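Peronora bench-cleaning program

The Peronora bench-cleaning program is an automation project at the Stalville works of Baird, a contract sorting and packing firm. It set out to move end-of-shift cleaning from staff to pairs of robot arms. Baird announced the program on 6 July 2020 as a labour-saving measure. Whether it has saved any labour is disputed.

Background

Before the program, packers at Stalville cleaned their own benches in the last 10 minutes of each shift. The job was paid, unpopular with some and valued by others, who used the time to talk and pass on problems to the next crew. Baird's proposal treated those minutes as lost production. It did not count the handover talk, and no replacement for it was planned.

Staff were told that no positions would go. The works had 71 people on the floor at the time, and the promise covered permanent employees only. Casuals, who did much of the weekend cleaning, were not mentioned.

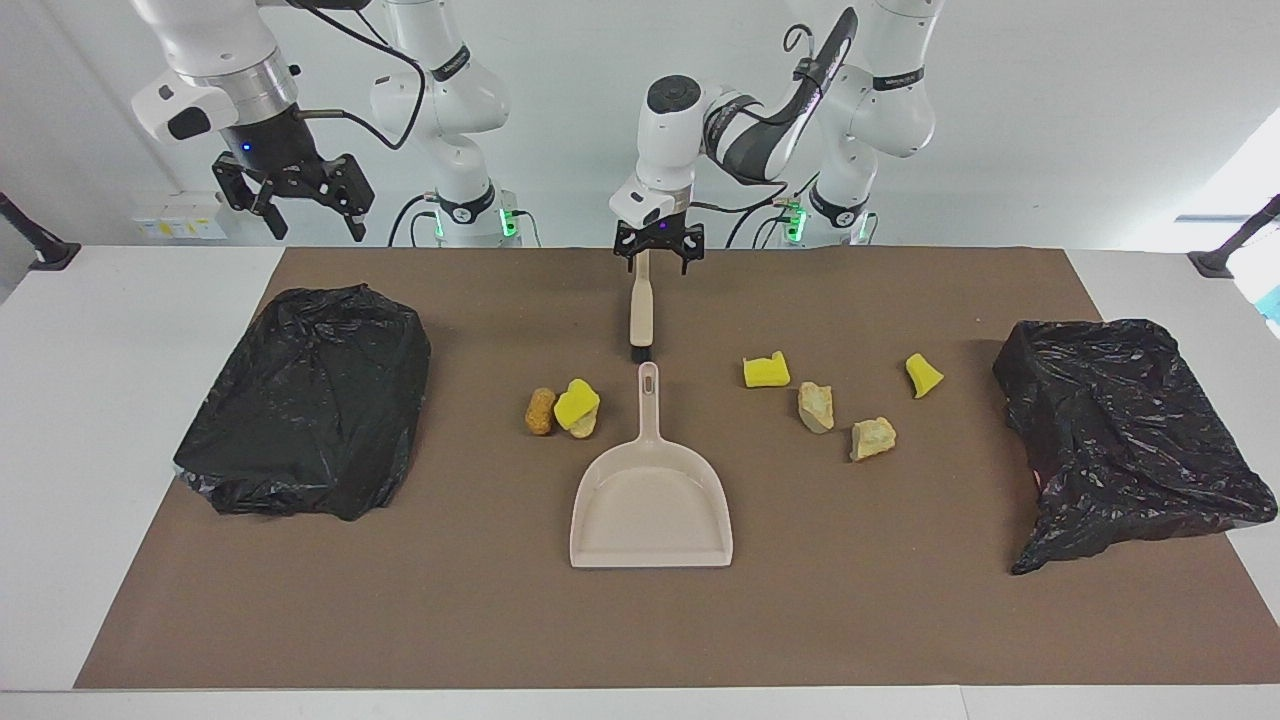 Training the arms takes up most of the program's hours. An operator sets out a practice task, lets the arms attempt it, corrects the result and sets it out again. Tasks are kept small by the standards of a working bench: a few bits of yellow sponge and pale rock on a brown mat, a brush in one gripper, a dustpan lying ready and a black trash bag at either end. Critics on the floor have pointed out that a real bench at Stalville also has tape, spilled drink and somebody's gloves on it. Baird's answer is that harder material will be added in stages, and it has given no dates.

Effect on staff

Two packers were moved into operator roles after a short course. The company described this as a step up, although the pay rate stayed the same until a review in August. Operators report less bending and lifting, and more time on their feet watching. One early target called for 100 practice runs a week for each pair of arms. It was later dropped without explanation.

Fergus MacKinnon, a packer who became one of the first operators, wrote in the staff newsletter that he had "gone from sweeping one bench to sweeping up after two arms". He also wrote that he preferred the new job — mainly for the hours — and would not go back.

Packers still clean their own benches. The difference is that production now runs closer to the end of the shift, so the same work is done in less time.

Claims and criticism

Baird has said the program will return some 300 hours a year to production. The figure assumes that the arms need no supervision, a condition not yet met at Stalville. A second site, Clultedano, was named for a later stage, but its staff have asked to see the Stalville results first.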